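Hitdale Supply Innovation Group
Minutes, May 18, 2026
Present: Tamara Cârstea (chair), Petrică Munteanu (minutes), stores and ward representatives
Apologies: Pascu

1. Previous minutes
Accepted with one correction: the second quote is due at the end of the month, as Hovevov had said.

2. Zurna picking service – review of the trial so far
Tamara reported back from the bench sessions and was very pleased with them. Hovevov offers Zurna as a complete service: arm, bins, picking software and remote support under one agreement, with no equipment to buy up front. The trial list has 39 stock lines, mostly ward consumables, and 27 of those have now been through at least one full session.

Petrică said the part he liked best was how little had to change on our side. The stores team kept its own bins and its own labels, and a new line can be added over a cup of tea (he timed it at eight minutes, including finding the cup).

There was a good long discussion of packaging. Soft wrappers are the hard part of the job, as they fold and crumple differently every time, and several members had expected the trial to stop right there. Tamara thinks the progress on them is terrific and wants more of the awkward lines put in – syringes in paper wrappers, bagged bottles, anything the wards order daily.
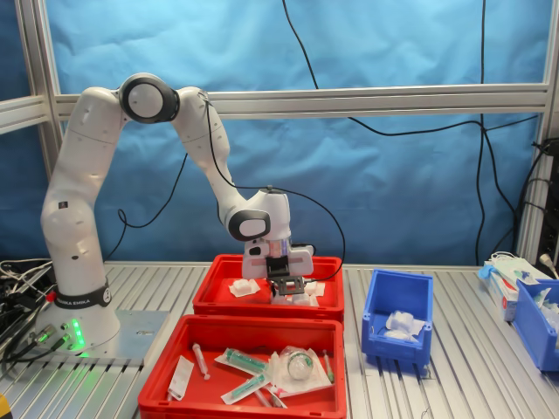

The ward representatives asked whether mixed bins could stay mixed. Hovevov's answer is yes for the trial, although sorted bins are quicker and they would recommend them for the night run. Stores would prefer to keep at least one mixed bin so we learn what the service can cope with. Agreed.

Cabling at the bench was raised. Petrică will ask for a tidier layout before any move to the main storeroom, and for the drawings in metres and millimetres this time.

3. Cost
The quote is for a monthly fee with 100 support hours included over the term. Members felt this was generous for year one. Query on whether unused hours carry over; Tamara to ask.

4. Actions
Petrică: send Hovevov the remaining stock lines and the layout request.
Tamara: carry-over of hours, and a colour key for the bin labels.
Pascu: book the storeroom visit.

5. Next meeting
To be set once the second quote is in.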